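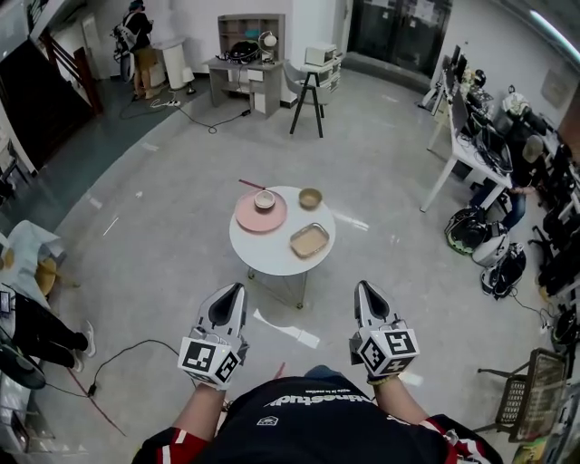 Two-handed table setting is going fine on our end, thanks for asking! We're up to 200 demos for Plomton with the hand-held grippers. I do like a round table like that one, with the bowl sitting on the pink plate, because you can come at it from any side.

> Do you still drive the arm remotely at Gokosmont,
> or is it all hand-held now?

All hand-held (I don't miss the joystick one bit).
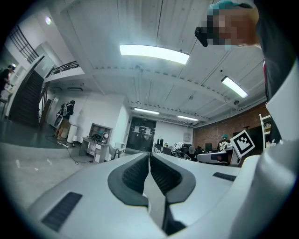 Gripper with the fingers nearly together

My routine, if you want to steal it:

1. Close both grippers fully before you start.
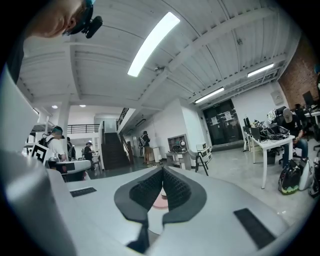
2. Move slowly, and stop after 8 takes for a break.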